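Fadstead open day, simulation demo: README

These are the notes and pictures from the open day at the Fadstead workshop on 9th September. I put them together for the visitors who asked for a copy, and for colleagues at Palwood who could not come. The demo ran in simulation only, on the large screen at the back of the room. 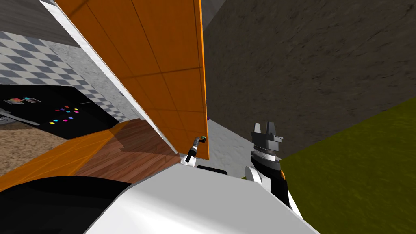 Svenja Zürcher gave the introduction and I drove the simulated robot. We had 54 visitors in three groups, so each group got a short turn, and the last one stayed longer with us than planned. Many of them asked why the rooms have such strong colors and patterns. The checkered floor and the big orange panel come from the Hudley texture set, which changes the surfaces between runs. One visitor wanted to know if the robot must use both arms. It has two grippers, and the operator can move them one at a time.

Contents

notes.txt: questions from the visitors, with our answers
images: the pictures on this page
settings.txt: the settings of the demo, with the limit of 2000 steps per run

The settings are the same for all groups. If you change the step limit, please write it in notes.txt, otherwise it is difficult to compare your run with ours. 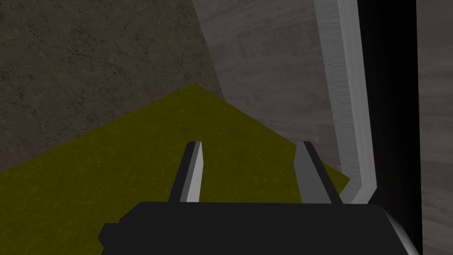
The Rashidi viewer opens the runs without extra software. On older laptops it is slow at the start, and you have to wait until the textures are loaded before you press play. Hannelore Danzer tested it on two machines and made a list of the problems, which I will add later in September.

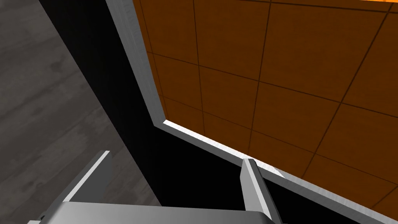 Gripper with open fingers, orange tiled wall behind.

Known problems

The sound of the introduction is missing for the second group.
Some questions in notes.txt are still in German.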